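Dewulf opens ordering for gripper cells and publishes planning guide for smaller sites

Plirnalham, 24 September 2020

Dewulf has opened ordering for its Saner handling cell, a tabletop robot arm and gripper sold as one priced unit for catering suppliers, packing rooms and test benches. First deliveries are planned for November. A planning guide for buyers is released with it and can be requested from the Plirnalham office at no charge.

The Saner is intended for light items that deform easily, such as paper cups, cartons and thin-walled tubs. The standard order covers the arm, a linkage gripper, a wrist camera, the controller and mounting hardware. Tables, guarding and compressed air are not included. The gripper is electrically driven and needs no air supply, but buyers who intend to add a suction tool later should allow for one when the room is laid out.

Damián Trujillo, product manager for handling equipment, said most enquiries arrive with a figure for the arm and nothing else.

"The arm is the line that gets approved first. Then the site finds it has to pay for a flat surface, a power outlet in the right place and two days of somebody's time to set grip widths. We would like those costs on the sheet before the order is placed – it saves a second round of approvals." 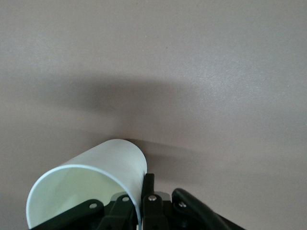

A white paper cup on its side, held in the gripper, as seen from the wrist camera.

The guide sets out costs under separate headings for purchase, installation, training, spares and yearly service. It recommends that buyers list every item the cell will handle, with its size and weight, before asking for a quotation. Items with soft walls should be sent to Dewulf as samples. Samples are tested at 2 grip settings and returned with a short written report, which the buyer may attach to an internal funding request.

Finger wear is treated as a running cost. Dewulf advises inspection of the fingers and pivot points after every 1,000 cycles during the first month of use, and at longer intervals once a wear pattern is known. Replacement fingers are sold in pairs. Sites running more than one shift should hold a spare pair and a spare camera cable on the shelf.

On space, the guide asks for a clear work surface at least 70 cm deep, with a matt finish where possible. Strong overhead light can throw the shadow of the arm across the work area, and lamp positions should be checked with the arm in place before camera settings are fixed.

The planning method was tried with Jedalero, a supplier of disposable tableware, which used it to prepare its equipment budget for the coming year. Some 69 product lines were reviewed. Those nested too tightly to be separated by the gripper were left out of the first phase and will be looked at again when a separate feeder is priced.

The Saner can be bought outright or leased. Lease terms include yearly service but exclude fingers and other wear parts. Quotations are held for the period stated on the front page, and delivery dates are confirmed once sample tests are complete.

Requests for the guide, sample tests and quotations should be sent to the Dewulf sales desk, Plirnalham, marked "Saner planning".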